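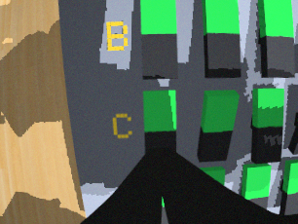
Section 6: Setting up your first row pick

By now your Trekitz arm should be bolted down, powered and talking to the Teltov planner, so this is the section where it gets to do something! You are going to teach it to find one block in a set of rows, first in the simulator and then on your own bench. The practice board that loads with the simulator has its rows lettered, with a yellow B and C beside two of them, and the blocks are green above and dark below. The shadows fall across it in hard, jagged shapes, so the same green can look vivid on one block and very deep on its neighbour. Your detector has to cope with both.

Before you start

Set aside an evening for this. You will need the arm, the Correa gripper, the stop button within reach, and a set of blocks you don't mind dropping. If you are working in a shared workshop, tell whoever is at the next bench that the arm is going to move.

In the simulator

1. Open the planner and choose Practice board from the start screen.

2. Move the virtual arm to Home, then to Look. Wait for the view to settle.

3. Open Colour and pick your green twice — once from a lit face and once from a shaded one. Press Join to make a single range from the two.

4. Press Find. Each block the detector has recognised gets an outline. If one outline spreads over two neighbouring blocks, lower Spread a notch and press Find again.

5. Click the block you want and press Approach. The gripper stops short and waits for you.

6. Check that the fingers will clear the blocks on either side, then press Close and Lift.

Note: The gripper hides a good part of the board when it is low. Always run Find from the Look position, never during an approach.

Note: A leaning block can be picked, but turn on Match angle first. Walter Alvarado wrote that feature over one very long February and it works beautifully.

On the bench

7. Save your settings under a new name. Leave the practice file alone so you can go back to it.

8. Set the speed limit to 150 and the closing force to 11. Both are on the Limits page.

9. Lay out a single row to begin with, leaving a finger's width between blocks.

10. Repeat steps 2 to 6 with the real arm, keeping one hand by the stop button.

Caution: Keep hands, sleeves and cables away from the fingers whenever the motor light is on. Press stop before you straighten a block.

Caution: Do not raise the closing force to cure a slipping grip. Clean the finger pads and try again.

If Find misses blocks

Go back to step 3 and choose a darker shaded face. Nelly Alvarado's bench at the Vemimham workshop gets strong sun at four in the afternoon, and she keeps a second colour file for exactly that hour. Try it, it's a lovely fix!

Oil the wrist joint after 3,000 picks. The counter is on the Service page.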